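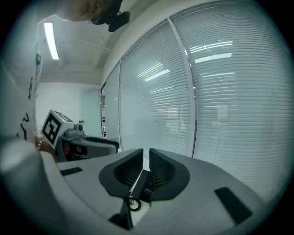 *Two grippers, the one behind carrying a marker cube.*

# Gareo

Page-level transcripts and panel labels for *Wumholm*, a black-and-white superhero comic published by Fonell. Text and labels only. The page art is not included and can't be rebuilt from these files.

Last updated: Saturday, November 21, 2020

## Contents

| File | What it holds |
|---|---|
| `pages.csv` | one row per page: issue, page number, story title, letterer |
| `panels.csv` | one row per panel: reading order, shape, background tag |
| `text.jsonl` | balloons, captions and sound effects, keyed to panel |
| `cast.csv` | character names, civilian names, first appearance |

All files are UTF-8. Line breaks inside balloons are kept as `\n`. Bold lettering is marked with single asterisks, and no other styling is recorded.

## Coverage

Issues 1 to 10, main stories only. Letters pages, ads and the backup strip about Sakai as a boy are left out. Issue 4 was printed twice with different dialogue on the last page. Both versions are in `text.jsonl`, with `printing` set to `1` or `2`.

## How it was made

Gleice Trindade typed the text from the printed issues. Genivaldo Mendonça drew up the panel labels and checked the typing against a second copy. Disagreements went back to the page. Where the page didn't settle it, the row has `status=open`.

Sound effects are spelled as drawn, including repeated letters. Text that is part of the art (shop signs, newspapers, the lettering on Sakai's belt) goes in as `kind=sign`, and only if it can be read in full.

## Panel labels

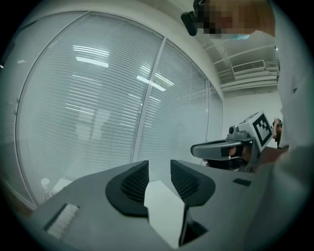

Panel boundaries follow the drawn gutters. A gutter is blank space that runs the full height or width of a tier and separates two moments in the story. Windows inside the art are the usual source of errors. A glass wall with a single vertical white mullion, as above, is one panel if the room carries on behind it, and the mullion is scenery. The same goes for a white frame along one side of the glass. Blinds with closely spaced horizontal slats are tagged `bg=object`. Use `bg=speed` only when the lines are not attached to anything in the room.

Other background tags: `bg=blank`, `bg=tone`, `bg=place`. A panel gets one tag. If two apply, pick the one that covers more area.

Reading order is left to right, then down. Splash pages with inset panels list the splash first.

## Known problems

- Captions in issue 2 have no speaker. The narrator changes partway through and the comic doesn't mark where.
- Sakai and his double share a `cast_id` until the reveal in issue 10. Split them yourself if you are counting dialogue.
- Balloon tails that leave the panel are assigned to the nearest named character. These rows have `tail=guess`.
- `letterer` is empty where the issue gives no credit.

## Checks

`check.py` confirms that every panel has a page and every line of text has a panel. It should report 100% on both. It does not check spelling.

## Changes

- November: added the second printing of issue 4, fixed panel order on double-page spreads.
- September: first release.

## Terms

Labels and code may be reused with credit to Gareo. The dialogue belongs to Fonell and is shared here for research and indexing. Send corrections with issue, page and panel number.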